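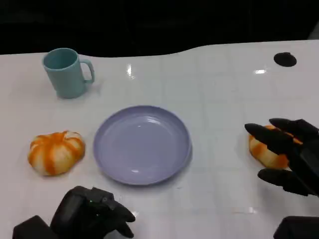

STEMDEN – Wollik will bring its Tratis table line back to stores in September, with a short list of fall pieces and two colors carried over from the spring. The line will be sold in 47 stores and through the Wollik website.

The fall range is built around a pale teal mug, a round lavender plate and a small ribbed pumpkin with orange and white stripes. Each piece is sold on its own. The mug and plate can also be bought together with two pumpkins as a boxed set for $23.

Tratis started as a small line of everyday tableware for families with young children. Wollik kept the shapes simple and the colors light so that pieces bought in different seasons can be used on the same table. The new mug has a looped handle and a slight taper toward the base. The plate has a raised rim. 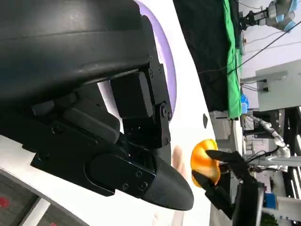
A glossy orange piece, seen close up.

The striped pumpkin is new this year. Wollik asked 597 households what they would like to see added to the line, and seasonal pieces for the middle of the table came up more often than anything else. Many of the same households said they had little room to store decorations, and the company decided to keep the pumpkin small enough to go back in the box with the plate and mug.

Design work on the fall pieces was shared with Triantafyllou, the Stemden studio that drew the first Tratis mug. The studio tried several stripe patterns before settling on one that follows the lobes from top to bottom. 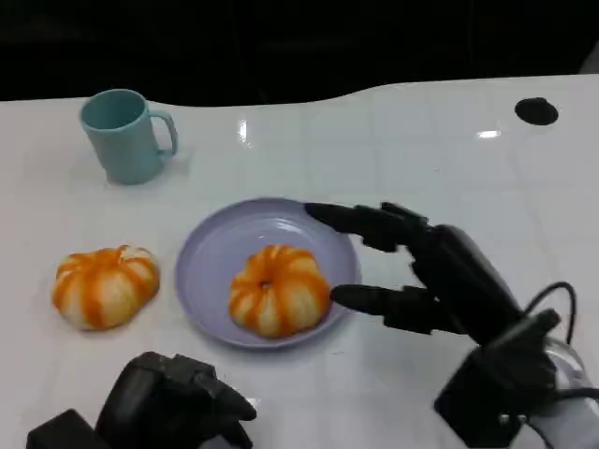
It also worked on the two tableware colors, which were adjusted slightly after the spring run. The lavender is a little cooler than before. The teal has not changed on the outside – customers adding to an earlier set should find that the mugs match.

Stores will receive their first deliveries in late August. A display table with the full fall range will be set up near the entrance of the Stemden store from 10 a.m. on opening day, and customers are welcome to handle the pieces before buying. Anyone who already owns a Tratis set will get 15 percent off single pieces through the end of October. The offer does not apply to the boxed set.
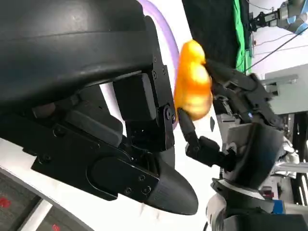 Orange with a glossy finish, held between two black hands.

About Wollik
Wollik makes and sells tableware and small household goods from its base in Stemden. The Tratis line is sold all year, with new colors each spring and fall.

Product sheets and retailer order forms are available from the Wollik press office on request.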